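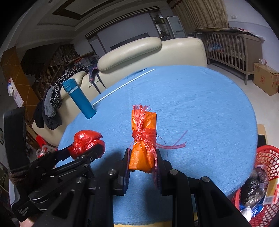 From: Wiremu Bolger
To: Prostton Swap and Wrap list
Date: August 12, 2024
Subject: Re: [swapwrap] Ribbon around the middle?

On August 12 Gilchrist wrote:
> I have 40 favors to wrap for my aunt's lunch and they all
> look like bricks. The instructions that came with the paper say
> to run the ribbon both ways and finish with a bow on top. On
> something this small the bow is bigger than the present. Can I
> just tie it around the middle and go to bed?
>
> Also, does anyone still have the good shredding tool?

Yes, tie it around the middle. Pull until the package has a waist. If it comes out looking like a bow tie, you have saved yourself making a bow, and your aunt will assume you meant it.

This works best with the shiny plastic wrap, the kind with flowers printed on it. Paper tears at the corners when you cinch it, usually on the last one of the evening. Soft contents help too. Soap will fight you. I tried it on a box of dominoes once and we don't need to go into that.

For ribbon I'd use the see-through plastic kind, a couple of lengths held together as a bundle, knotted once and then again. Leave the ends longer than looks reasonable. You can always cut them, and I have never managed the other direction. Then shred one end and let it stand up over the top edge. The rest can go where it likes — it will anyway.

Red on orange is fine, whatever was said on this list last September. Small packages can take a loud color. If you have odd shapes in the batch, skip the ribbon on those, crumple the wrap around them and fold the spare bit to a point at one side. Glossy red hides a lot of bad folding.

One warning: don't do any of this on a fuzzy tablecloth unless you enjoy picking ribbon shreds out of it until Christmas. Ours is light blue and I speak from experience.

The shredding tool went to Namum after the spring swap and I haven't seen it since. A fine comb does nearly as well. Don't use one you're fond of.

I have most of a 500-yard spool left if you run short. It's on the porch, under the chair.

Wiremu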